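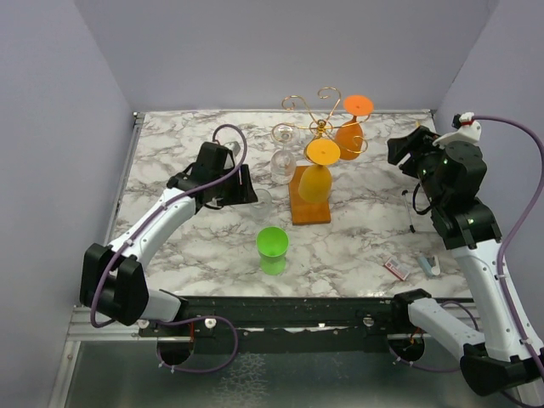

Balanum 工位保养小记
2020年4月29日

大家好!上一期说好了要写 Balanum 双臂工位的保养,拖到现在,先给等着看的几位赔个不是。这次动手的起因特别小:右臂转到某个角度的时候,线会轻轻蹭一下侧墙,沙沙的,像有人在隔壁翻报纸。我一开始还以为是风扇,蹲在旁边听了半个下午(对,真的是半个下午),最后把风扇关了,声音还在,这才老老实实去看线。

先说线。我们 Havell 这边两条臂用的都是紫色的线,从底座那儿绕出来,左臂的那根沿着白色的前臂一路走,到夹爪上面拱起一个大弯,再落下去接进夹爪。这个弯我以前总嫌它丑,去年9月的时候手痒,把它收紧了,扎得服服帖帖,漂亮极了,结果手腕一转到底就绷得像琴弦。后来又一点一点放回来。所以现在谁来参观说"你们这线怎么不理一理",我都笑笑,弯就让它弯着吧!

右臂的情况不太一样。线是从上面那个白色小支座垂下来的,顺着手臂外侧往下,朝右墙那边鼓出去一块。蹭墙的就是鼓出去的这一段。我的办法很土:断电,把臂扶到最靠右的姿态,手指捏着线慢慢往回送,送到离墙还有一点余地,再换一个姿态看,再换一个。来回折腾了10个姿态,每个都拿笔记下来。扎带我没有拉死,留了能让线自己滑动的空隙。

线整完了,顺手就把导轨也弄了。前沿那根黑色长导轨,两条臂的底座都装在上面,平时谁也不会去看它一眼,可它真的很能攒东西,白点子、碎屑,什么都有。黑色嘛,一点灰都藏不住。我先用小吸尘器的扁嘴走一遍,再拿无尘布沾 Clenine 擦。Clenine 一定喷在布上,别直接往导轨上喷!导轨下面就是过线的圆孔,左右各有一个,右边那个旁边还有几根细细的红橙色引线,清洗剂顺着流下去的话,后面一整天就都别想干别的了。我自己没流过,但是我见过喷雾瓶在那儿滴了一滴,当时心都停了一下。

然后是螺丝。导轨上的螺丝我用 Pfister 的扭力扳手过了一遍,从左往右,过一颗画一道线。线画在螺丝头和导轨交界的地方,以后瞄一眼就知道有没有松动。白色的漆笔最清楚,银色的笔在银色螺丝头上等于白画,别问我怎么知道的。有一颗比别的松一点,大概四分之一圈吧,不算严重,但也够解释左臂底座最近那种若有若无的晃了。拧完以后我推了推底座,手感一下子就扎实了,舒服!

说到夹爪。黑色的平行夹爪好用是好用,指尖的垫子却是消耗品,尤其是老去抓杯子的时候。我们这一轮的活儿是酒杯和酒杯架,金色铁丝弯成卷卷的那种架子,底下一块橙棕色木底座,杯子倒着挂,杯脚朝上,橙的、黄的、透明的都有。杯脚的边又薄又滑,夹得轻了要打转,夹得重了我心疼杯子。所以垫子只要一发亮我就换,绝不等它磨穿。换垫子的时候两边一起换,单换一边的话,两根手指合拢的位置会偏,偏得很少,眼睛看不出来,可是杯脚进卷丝那个口子的时候就看得出来了。

换完垫子要重新走一遍零位,这一步我以前偷过懒,被狠狠教训了。顺序我现在固定成这样:

先上电,等指示灯稳定下来。右臂那边黑色外壳上有几个小小的绿灯,关了大灯蛮好看的。
夹爪全开,全闭,再全开,听声音,中间不能有顿挫。
空手走到木底座的角上,看指尖对得准不准。
拿那只亮绿色的杯子试一次夹取,它的颜色和台面差得远,偏一点马上能看出来。
最后才轮到透明小塑料杯。

透明杯子是我的噩梦,这个必须单独抱怨几句。台面是白底灰纹的大理石花样,透明小杯往上一放,基本就只剩一圈淡淡的杯口。连我自己都伸手碰倒过!透明的高脚杯也是一样,灰色的纹路直接从杯身里透过来。我们讨论过要不要把台面换成纯色的,讨论来讨论去还是留着了,难就难吧,家里的桌子又不会为了机器人换颜色。墙面倒是选得很顺,淡淡的灰紫色,三面围着,看久了眼睛不累。

还有一件小事,台面上的零碎。记号笔、小纸盒之类的东西,干活的时候放在哪儿都行,动保养之前请都收进抽屉。上回我转手腕做检查,注意力全在线上,手肘把一支笔扫到了地上,滚到工位底下去了,趴着找了好一会儿。底下是灰色的金属板,笔滚在上面声音特别响,可是响归响,就是看不见在哪里。

整完之后跑了一轮长测试,设了800次空程往返,中间我去吃了个饭,回来的时候它还在那里不紧不慢地走。沙沙声没有了。我把耳朵贴到右墙外面听,也没有。第二轮换成带夹取的,从拿杯子到挂上架子算一次,左右臂轮流来,日志里的编号到1414的时候我喊了停,因为那天实在太晚了。掉了两次杯子,都是透明的那只,都掉在台面上,没碎。两次都是右臂,我怀疑是手腕角度在最后那一小段转得太急,参数已经改慢了一点,下次再看。

几个我自己还没想明白的地方,也写在这儿,有经验的朋友直接回信就好:

第一,右臂线上的那个白色小支座,我总觉得可以再往里挪一点点,可是挪了以后手腕朝上的时候线会不会太短?我用绳子比划过,结论是"好像刚刚够",这种结论我不太敢信。

第二,指尖垫子有没有人试过更软的料?现在这种夹绿杯子很稳,夹酒杯的杯脚就差点意思。

第三,导轨上的漆线多久要补一次。我现在是每24天看一回,没什么道理,就是当初在日历上随手画的间隔。

备件方面,Pfister 那边的垫子和扎带我都补了货,放在工位左边柜子的第二层,盒子上写了日期。拿了最后一包的人请在门上的单子里打个勾,拜托拜托!Clenine 还剩大半瓶,也在那一层,盖子有点紧,拧的时候稍微往下压一压。

下一期打算写左臂的关节罩怎么拆。那个卡扣我已经掰断过一个了,新的还在路上,等到货了我再拆一遍给大家看。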